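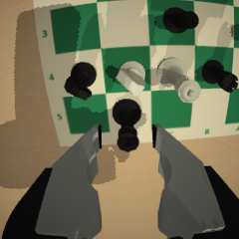

Vol. 5, p. 203

Minichess is the family name for games played with ordinary chess pieces on a board smaller than the usual eight by eight. The best-loved size is five by five, small enough to learn over lunch and still full of nasty surprises! Most versions keep the standard moves and the standard goal of checkmate, and change only the starting setup and a few special rules.

Boards and setup

A five-by-five board has 25 squares, with files lettered A to E and ranks numbered 1 to 5. In a common arrangement each side begins with a king, queen, rook, bishop, knight and five pawns, which leaves a single empty rank between the two armies. The fight starts at once. Pawns usually lose their double first step, so en passant disappears too, and castling is normally dropped as well. Four-by-five, five-by-six and six-by-six boards all have their fans, and the six-by-six game is often played without bishops.
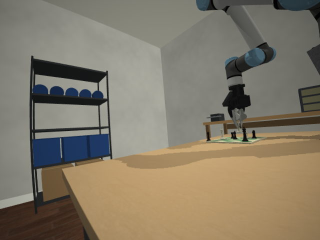 Small chessboard on a large table.

Character of play

Everything happens fast on a short board. A bishop reaches most of its diagonal in one move, a queen in the middle covers a huge share of the squares, and a knight – so often slow to join in on a full board – can be in the enemy camp by its second jump. Openings are sharp and one careless pawn push can lose a piece. Endgames are a delight, with kings always close enough to matter and promotion only a few steps away. Pawns are worth guarding carefully for that very reason.

Clubs and local rules

The Sarngate club has held a five-by-five evening every July for years, with games limited to 50 moves a side. Players in Hopkin use a variant known as Danden, in which a pawn may promote only to a piece already captured. It sounds like a small change, but it makes every trade a real puzzle. The Vustudton rules go further and let each player arrange the back rank in secret before play begins.

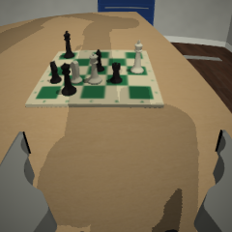
Problems and puzzles

Composers adore the small board. With so little room, each piece in a good problem has to earn its place, and a mate in two can hide a dozen tempting wrong tries. Beginners get a lot from these puzzles too, especially ones with only a few pieces a side.

Filed under: Board Games > Chess Variants > Small Boards

90 shares · 5 comments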